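Planning a Shared Arm for the Teaching Kitchen: Project Report

Team: Chrysoula Kokkinos, Kanini Gachanja, Siv Engebretsen
Project advisor: Meenakshi Dhillon
Submitted Monday, June 6, 2022

1. What we set out to do

Our department wants a robot arm that students can use for tabletop tasks: picking up dishes, moving food items, putting tools back where they belong. We were asked to write the equipment plan for it. That meant working out what to buy, what to borrow, what to build ourselves, and what order to do it in. None of us had ever bought anything bigger than a laptop, so this was a lot to learn in one semester, and we loved it!

We started in February with a wish list that ran to two pages. Meenakshi read it and asked us which items we could defend if somebody cut the money in half. We could defend very few of them. Most of this report is about how we got from that first list to one we trust.

2. Starting in simulation

The best decision we made was to hold off on ordering and spend the first part of the project in a simulator. We built a kitchen counter, filled it with objects, and used a Franka Emika arm with a two-finger gripper as our stand-in. We called the setup Hullimell, after a typo in Siv's first folder name that stuck.

Working this way let us ask buying questions before there was anything to buy. How long does the counter need to be? Where does the base go so the arm can get to the middle of the work area? Which objects does a parallel gripper have a fair chance with, and which ones need a different set of fingers? Each of those turns into a line in the budget sooner or later.

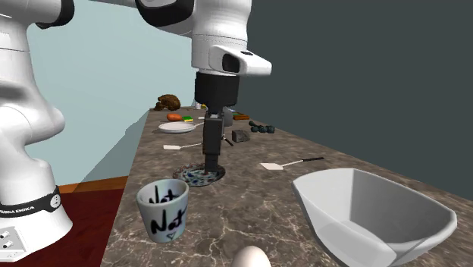 Figure 1. The simulated counter in Hullimell, with the gripper fingers closed over the patterned plate.

Flat dishes gave us the most to talk about. A plate lying on a hard counter leaves very little for two narrow fingers to get hold of, and the same goes for a spatula blade. Kanini wanted to put a suction tool on the list right away. Chrysoula thought a small rack that holds plates at an angle would do the job for much less. We argued about it for an entire afternoon (with drawings!) and ended up with the rack in the first order and the suction tool in the second.

The base position mattered more than we expected. We had planned to put the arm in the middle of the long side, but that used up the best part of the counter. Moving it out toward the edge kept the work surface open, and it means the real table needs a strong mounting point at one side. A plain desk won't do. So a proper bench went on the list, and it went on early.

3. How we sorted the list

We gave every item one of three tags.

Must have on day one: the arm and gripper, the bench, the emergency stop, a control computer, floor marking.

Should follow within a year: suction tool, spare finger pads, a second camera, the soft mat.

Borrow or make: plate rack, object bins, test dishes, cable covers.

The third group was the most fun. Ghislain Beaulieu in the campus workshop went through it with us and moved several things over from the "buy" column. He can cut the rack from scrap, and he showed us how to price our own shop time so the savings on paper are real.

4. Budget

The arm will be paid for from the department's equipment fund, so our own part of the plan covers everything around it. We had 2000 dollars to work with. We asked 11 suppliers for prices and heard back from five. The two we compared most closely were Bhatia, for the bench, and Stilus, for the cameras and mounts. Bhatia's quote included delivery and leveling. Stilus was cheaper per part but charged for each shipment, so we grouped the camera parts into a single order.

We set aside about 5 percent for things we forgot. Siv thinks that is too low. Meenakshi agrees with Siv, and the next team should probably raise it.

5. What simulation could not tell us

We want to be clear about the limits. Our model says nothing useful about how fast finger pads wear out, how loud the room gets, or how long it takes a new student to feel comfortable near the arm. Prices for spare parts also need a second look before the order goes in. For training time we used a guess from the Sita lab down the hall, and it is marked as a guess in the spreadsheet.

6. Next steps

The bench order is ready for signature. Ghislain needs the final rack drawing before he cuts anything, and Kanini is finishing it now. Chrysoula will hand the spreadsheet and the Hullimell files to next year's team, along with our notes on which suppliers answer email. We are all hoping to be around when the arm gets bolted down!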